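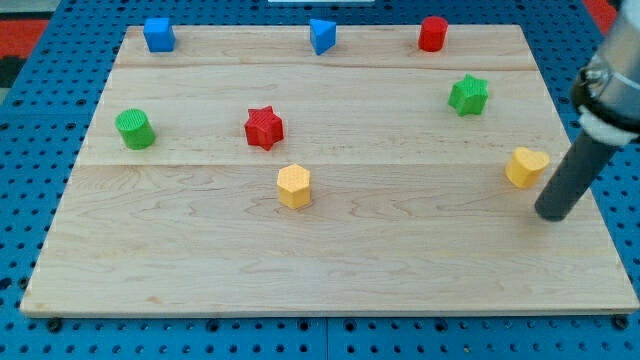 Colored shape blocks on a wooden board

Ticket: Town hall sign-up form rejecting residents
Site: Tomthorpe Community Forum page
Opened by: Ohemaa Dankwa
Status: Resolved

Ohemaa, 8:10 a.m.
The form for the budget forum with our state reps says "address outside district" for people on Quansah Road. They live in town! Over 40 emails so far, and I love that so many folks want to come.

Haziq, 8:45 a.m.
Great catch, thank you! The address list has 2,436 entries and the town clerk's has 3,000. Looks like we loaded the list from before the district lines moved.

Haziq, 9:30 a.m.
New list is in. Quansah Road works — tried it with two house numbers. Apartments still fail.

Rhun, 10:05 a.m.
Found it! The form choked on the "#" in unit numbers. Fixed, and the Spanish form too.

Ohemaa, 10:20 a.m.
Wonderful, both go through now. I'm writing back to everyone who got bounced, and the question box for the reps saves fine too.

Haziq, 10:25 a.m.
Closing. Reopen if another street turns up.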